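Grestum open day — who else went?

kettlemoraine
Posted in: Shows and visits

Just back from the open day at Grestum and I'm still buzzing! Over 16 stands, but I spent most of my time at the Kuvthorpe one, where two arms share a table and the job is getting mugs into a dish rack. Caoimhe Corrigan gave the talk and took questions for ages (she was lovely with the kids). 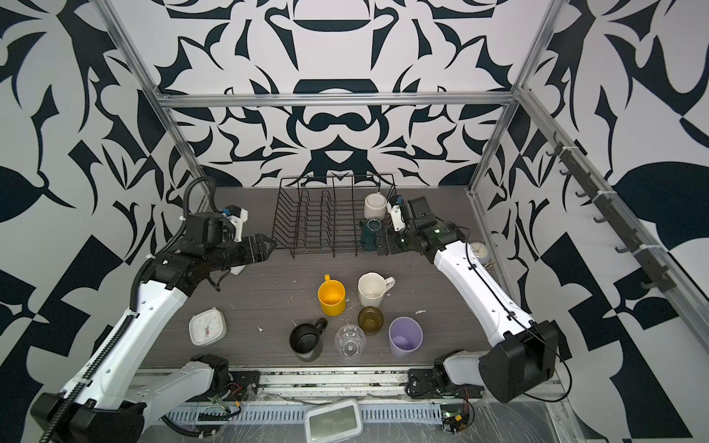 Plenty of cups, and a rack with nothing in it yet

pegandpulley
I was at the 3 o'clock talk. Nice people, but mugs in a rack? My lad did that at four. I'd sooner have watched the Jaiswal palletiser for another hour.

kettlemoraine
Ah, but your lad wasn't handed glass, china and plastic all mixed up! Clear tumblers must be a pain to see against a dark table. And that wallpaper — I want it in my shed.

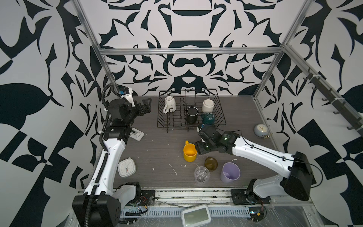 Last edited by kettlemoraine, October, 10 posts in thread

Added another one, with four in the rack and the yellow mug still out on the table. Look how the handles point all over the place.

Dunnock_3540
I'm with kettlemoraine. Palletisers do the same box all day. Did she say whether both arms can work in the rack at once?

pegandpulley
Someone asked that. She said they can, but they mostly take turns. Fair enough, it's harder than it looks. Still slow though.

kettlemoraine
Slow, yes, I'll give you that. I didn't mind a bit! Is anyone going to the Prostton one? I've got room for two in the car.

Dunnock_3540
Yes please, if you can pick up by the station.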